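Restley Shoreline Closure Kit
Item 1422

The Restley kit holds what a small crew needs to close a beach access when a carcass, fuel spill or high surf makes the water unsafe. It was put together by Kitstead with Carolina Mendes, who managed the reserve at Caswood and handled its closures there.

What is in the case:
6 folding sign stands
12 printed sign faces (shark hazard, water closed, area closed)
2 rolls of barrier line
1 repair pouch

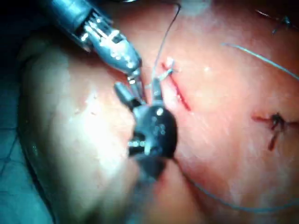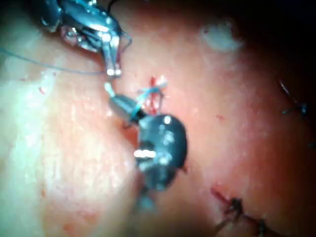 Barrier line comes on a hand reel and can be strung by one person. It is bright orange and as thick as a pencil, so walkers see it from well down the beach. The thread in the second picture is so fine that it hardly shows against the pale area behind it, and fishing line strung between posts has the same problem at dusk. Tie the line off at every stand and leave a little slack for wind.

Sign faces slide into the stands from the top. Rinse the stands in fresh water after each use and let them dry before packing.

The case fits behind the seat of most pickups. Replacement faces are sold separately and ship from Katayama. Orders placed in November may take longer. For custom wording, write to Vidar Dalen at the Kitstead sales desk.

Page updated March 16, 2025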